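Zornville team's Güneş instrument cleared for high-altitude balloon flight

Category: Space & Research News

ZORNVILLE, 7/17/21 - I've been waiting to write this one! Our little solar instrument, Güneş, has passed its final review and is going up on a research balloon next April. I'm Delphine Baptiste, I lead the Güneş team at Jitham, and I've had a grin on my face all morning.

Güneş is an ultraviolet spectrometer about the size of a shoebox (the name is Turkish for "sun," and yes, Gülizar Avcı picked it). It will spend 24 hours above most of the atmosphere, looking at wavelengths that never make it down to the ground. We want to see how the sun's ultraviolet output changes over a single day, and how quickly the upper air responds.

The review took seven hours. Şengül Erdem walked the panel through the detector, Obinna Babalola handled the pointing system, and I mostly drank coffee and tried not to interrupt. The panel sent us home with 30 action items, nearly all of them paperwork, plus one cable clamp that Obinna still insists was fine.

"We had a stubborn light leak all winter, and I was sick of looking at that plot," said Erdem. "Now the dark counts are flat from one end to the other." 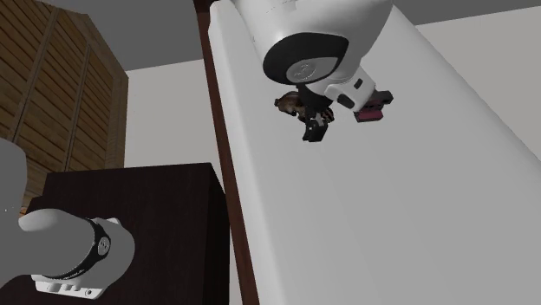
Next up is the thermal vacuum chamber at Gresby, where we'll run the whole instrument through cold and hot cycles with the flight software loaded. Elif Naz Ateş wrote most of that software while finishing her master's degree, and she'll be at the console for the flight too. After that we pack everything up and ship it to the launch site, with a spare detector in a separate box (I learned that lesson on my last project, thank you very much).

The data will be free to download once we've calibrated it. If you teach, or you'd just like to poke at a solar spectrum on a rainy weekend, get in touch with me through the Jitham press office and I'll put you on the list.

Contact | © 2021 Jitham. All rights reserved. | Back to top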